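Cómo quitar la etiqueta (y el pegamento) de frascos y botellas

Llevo años guardando envases y durante mucho tiempo los guardé con la etiqueta a medio arrancar, que es lo más feo del mundo. Probé de todo, estropeé unos cuantos y al final me quedé con un sistema que me funciona casi siempre, así que os lo cuento.

Empezad por lo fácil: tirad de una esquina despacito, casi en paralelo al envase. Si la etiqueta es de plástico, muchas veces sale entera (¡qué gusto da!). Si es de papel y se rompe, parad ahí y no sigáis rascando con la uña.

Para los frascos de vidrio con papel, agua caliente del grifo, un buen chorro de lavavajillas y 50 minutos de remojo. Yo los lleno también por dentro para que no floten. Luego paso el lado suave del estropajo y el papel se va hecho una pasta. Recogedla antes de vaciar el fregadero, que yo atasqué el mío en abril y todavía me lo recuerdan en casa.

Queda el pegamento, claro. Mezclo a partes iguales aceite de girasol y bicarbonato, lo unto con los dedos, espero mientras me tomo un café y froto con un trapo viejo. Después, jabón otra vez, porque si no el frasco resbala como una anguila.

Con el plástico hay que ir con más cuidado. Nada de agua muy caliente, que las botellas finas se deforman enseguida y ya no hay quien las enderece. 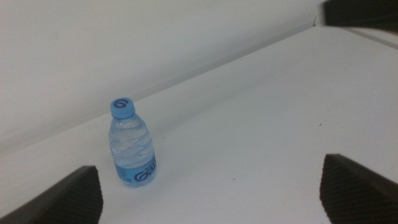 Lo que sí va bien es el secador a temperatura baja, moviéndolo todo el rato, y tirar de la etiqueta en cuanto notéis que el adhesivo cede. Si se resiste, dejadla enfriar y volved a empezar. El alcohol de farmacia también ayuda con los restos, con un algodón y la ventana abierta. Acetona no, por favor, que deja el plástico blanquecino.

Y secadlo todo boca abajo antes de guardarlo.

3 comentarios

Loan Tăng
Lo del aceite con bicarbonato me ha salvado seis tarros de mermelada. ¿Sirve también de oliva?

Rosaire Sawatzky
A mí con el secador se me arrugó una botella entera, creo que me acerqué demasiado. Lo intentaré en frío.

Loan Tăng
Me contesto sola: con el de oliva también sale, pero huele más.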